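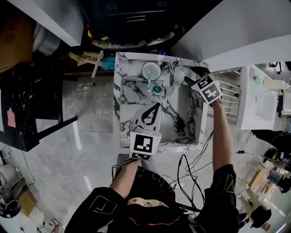

Chapter 9
Washrooms: Sinks, Counters and Storage

In Chapter 8 you learned how to clean hard floors and how to plan your route through a room so you don't walk over finished work. This chapter moves to the washroom. It is a small space with many kinds of surface close together, and a product that suits one of them can damage the next.

By the end of the chapter you should be able to:
Tell stone, glazed and metal surfaces apart and choose a cleaner for each
Clear, clean and reset a sink counter in the correct order
Deal with personal items left beside a basin
Sort stored goods that have ended up near a toilet or under a staircase
Fill in a washroom log

Key words: residue, etching, dwell time, limescale, reset

9.1 The sink counter

Start with what is on the counter. A toothbrush in or just beside a clear plastic cup near the faucet is a personal item, and so is any small cap or dish at the rim of the basin. Put on clean gloves, lift each thing by its outside, and set it on a fresh cloth away from the water. Remember where it stood. At the end it goes back to the same place.

Marble needs more care than most counter materials. Vinegar, lemon and many limescale removers will etch it, leaving a dull mark that wiping can't remove. Black and gray veins can hide these marks, so look along the surface from a low angle before you begin and write down any damage you find. Use a neutral cleaner and a soft cloth. Work from the back edge toward you, then clean the basin, then the faucet. If the basin is cut from the same stone as the counter, the same rule applies to both — no acid in either one.

Chrome can be wiped with the same neutral cleaner. Dry it with a second cloth. Most complaints about faucets are about water spots.

The staff training notes at Urkum, a residence with 283 rooms, list counter damage as the most frequent washroom repair. In one year the residence spent $1,710 on polishing out etch marks, almost all of them left by a limescale remover meant for toilet bowls.

9.2 The rest of the room

Few washrooms hold only washroom things. In older buildings and in buildings being fitted out, the toilet may share its space with cardboard boxes, plastic bins and whatever will go under the stairs. Cardboard takes up moisture and should be moved first. Plastic bins can be wiped and may stay if they don't block the door.
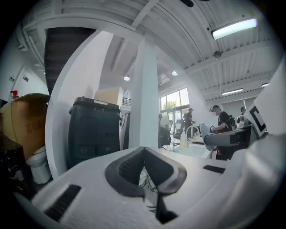
Tumelo Mnguni disagrees with leaving the bins, and would have everything out before a cloth is picked up. In Mnguni's view a bin that is allowed to stay one night is still there in July, and the floor under it has never been washed.

Both methods are in use. Ask your supervisor which one applies in your building, and follow it on every shift.

Before you read on

Look at a washroom you use often. List its surfaces and write next to each one the cleaner you would choose. Keep the list, as you will correct it in section 9.4.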